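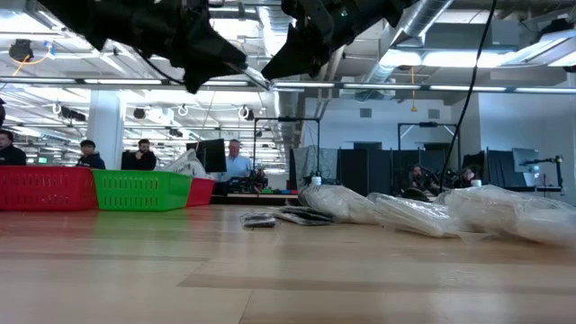 both grippers over the shared bench, bags of bits waiting. sorting build, thread 🧵

1/ Ok so a few of you asked what we're doing with the two arms at the workshop. Short version: tip out a pile of small bagged parts, arms put them in the right colored baskets or trays. Long version is this thread, typing fast, bench slot ends at 6

2/ Software is Raju. Randa Rawashdeh named it, wrote most of it too. I do wiring and brackets and complain

3/ Red = keep, green = goes back to the shelf. That's the whole scheme. We had a better one with labels and it lasted one evening

4/ Plastic bags are the hard part. Shiny, floppy, they move when you breathe on them. Depth sensor sees the table right thru the clear ones. Been fighting this since February

5/ Things that helped: slower approach, fingers a bit wider, aim for the lump in the middle and not the edge. Things that didnt help: everything I bought from Plillent

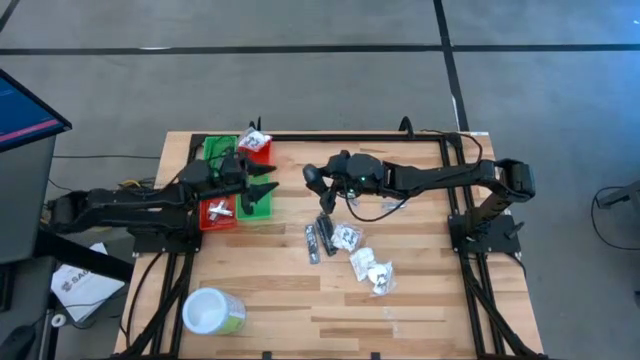
6/ Layout from higher up. Trays go under the left arm, loose stuff goes in the middle where both can get at it. If a bag lands way over by the right arm's forearm thats a pain, elbow has to fold up tight to reach it

7/ Cable on the right wrist. Yes I know. The loop hangs down onto the wood and I want it clipped up along the forearm. Gordon Pelletier says spiral wrap, I say velcro. Taking votes

8/ Remotes and other flat skinny things are their own problem. Fingers want to come down flat on the table and there's nothing to get under. Current trick is pinch across the narrow side, very low, very slow. Works maybe 2 tries out of 3 if they're not tilted

9/ Last full log: 200 picks, 20 drops. Nearly all the drops were bags. One was a bottle that rolled and I'm counting it becuase Randa says I have to

10/ Cost question — arms are secondhand, so no I can't give you a link. Base plates I cut myself. Rails were leftover from the Stuken table that got scrapped

11/ Next up: handing a part from left to right without dropping it. Geetha Nambiar has a version in sim that looks great. Sim has no plastic bags in it lol

12/ Bracket drawings going up once I fix the hole spacing, two of them are off. Gotta clear the bench, will answer replies tonight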